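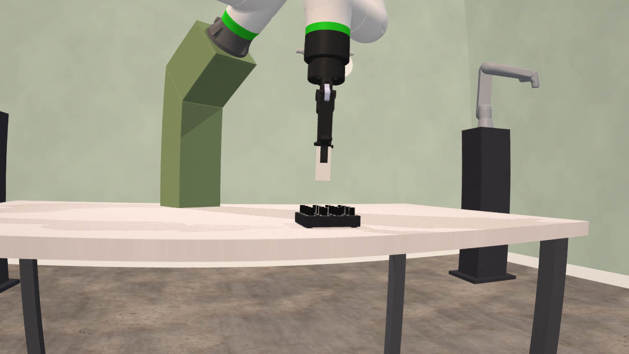 Figure 3. Robot arm holding a small rectangular block upright above a black tray (computer rendering).

4.2 Scoring by defenders from set pieces

In this section we consider the goals scored by defenders in the Horkance league. The material includes 1793 goals. Each goal was coded by two persons, and when they did not agree, the second author (Leena Saarela) made the final decision. Own goals were left out.

Defenders scored almost 200 of these goals. The larger part came after corners and wide free kicks, and the header was the most common way to finish. This is in line with our expectation. Less expected was the difference between the clubs. At Hakala, the central defenders went forward for every corner, also when the team was leading. At Grernel, one of them always stayed behind at the halfway line, and the full backs took the short pass.
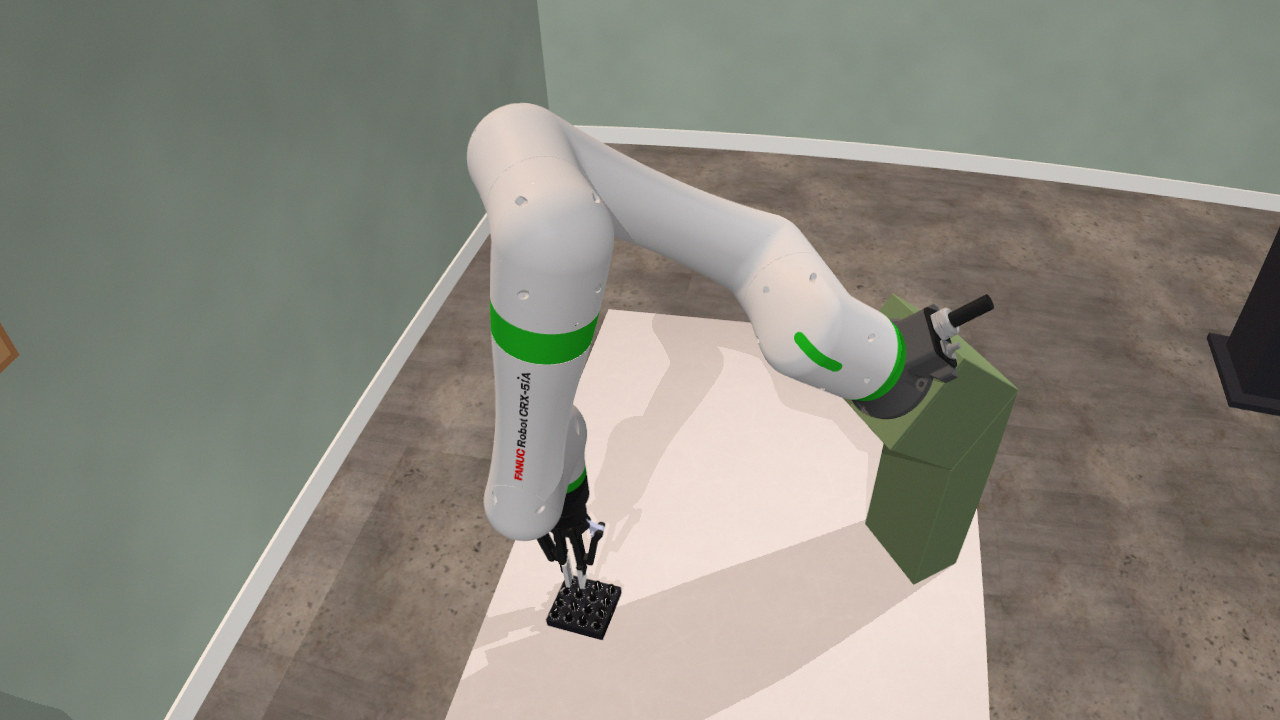 The age of the player had only a weak relation to scoring. Older defenders took fewer shots from open play, but at corners they were marked less closely than we had assumed before the coding. Pidunora used 7 different corner routines during the season, and in 3 of them the target was the oldest player on the field. We return to the question of marking in Section 5, where the position of the goalkeeper is also taken into account.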